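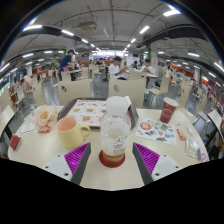
HOSPITALITY OPERATIONS 2, UNIT 5
Clearing and Resetting the Dining Room
Handout, revised 4/15/21

Read this before the practical at the Jitaru cafeteria. It replaces the November handout, which some of you may still have under a coffee ring. The Jitaru dining room seats 176, and at the end of lunch a fair share of those seats will have left you something.

1. What a finished table looks like

The textbook table has been abandoned in good order: everything stacked on the tray, napkin folded, chair pushed in. Your instructor has seen this table twice. A real one has a tray with its printed liner still on it, a mug parked beside the tray, a bottle with a little left in the bottom, a crumpled wrapper with one last bite inside, and a sauce packet. Somewhere there will be a balled-up tissue.

We sort what we find into four groups.

Stays with the house: trays, mugs, plates, flatware, hard coasters.
Goes in the trash: tissues, food wrappers, sauce packets (opened or not), used tray liners.
Goes in the food bin: anything that was lunch.
Belongs to a guest: see section 3, and see it before you throw anything away.

2. Order of work

Start with food. Open the wrapper over the food bin, tip out what is left, then put the wrapper in the trash. Students like to skip this step on the theory that one bite of anything can't matter. The food bin is weighed at the end of service at Jitaru, and the number goes on a chart by the kitchen door, where it matters a great deal to the people who walk past it.

Sauce packets next. Pick them up by a corner. Assume every packet is open. Unopened packets do not go back in the dispenser, however clean they look and however thrifty you feel.

Then paper. Tray liners come off in one piece if you lift from the far edge and fold toward you, with the crumbs inside. They come off in eleven pieces if there is sauce underneath and you hurry.

Liquids are poured off at the station, never into a mug that happens to be nearby. A mug holding someone else's tea and someone else's ketchup is a thing the dish room remembers.

Mugs travel by the handle, fingers outside the rim. Don't stack them. The Pavimine mugs we use in the training kitchen look stackable and are not, as the shelf of handles in the back will confirm.

Trays last, flat, liner off. No more than 10 to a stack. The cart will hold more; the person pushing it over the door sill will not enjoy finding out how many more.

3. The bottle question

This is where most points are lost on the practical. A bottle standing upright with its cap on and something still in it may be garbage, or it may be the reason a guest comes back at a dead run. Look at three things before you reach for it.

Cap. People cap what they plan to drink. They also cap out of habit, so this proves little by itself.

Coaster. A drink set squarely on a coaster was put there by someone with intentions. Give it a few minutes.

The seat. Coat, bag, charger, umbrella: the table is occupied, and you are early. Move on and come back.

With no belongings and no guest after 5 minutes, clear it. If the bottle is a refillable one, it goes to lost property with a tag showing the table and the time. Write the tag so that another human can read it -- last term we had one that said either "table 7" or "Tuna."

4. Wiping down

Clear the whole top before you wipe any of it. Wiping around a coaster leaves a neat clean ring, and everybody can see what you did. Lift coasters, wipe both faces, let them dry on the rack.

Spray the cloth, not the table. We use Sultimis surface cleaner at the strength marked on the jug; a stronger mix leaves a film, and then you get to do it again. Wipe the far edge first and work toward yourself in overlapping strokes. Finish with the rim, where sauce goes to hide. On round-edged tables run the cloth under the lip as well. You will be sorry you did, and glad later.

5. For the practical

Wear closed shoes and bring 2 clean cloths. You will be assigned one row. Work in pairs, one clearing and one wiping, and trade places at the halfway call.

The written part is one page on a table of your choosing: what was on it, where each thing went, and any item you had to think about. Please pick a table you really cleared. The Ganulia campus section turned in the same table several times over last year, down to the half pickle.

Pages are due in the tray outside the training kitchen by the end of the next class -- the gray tray, with no food on it.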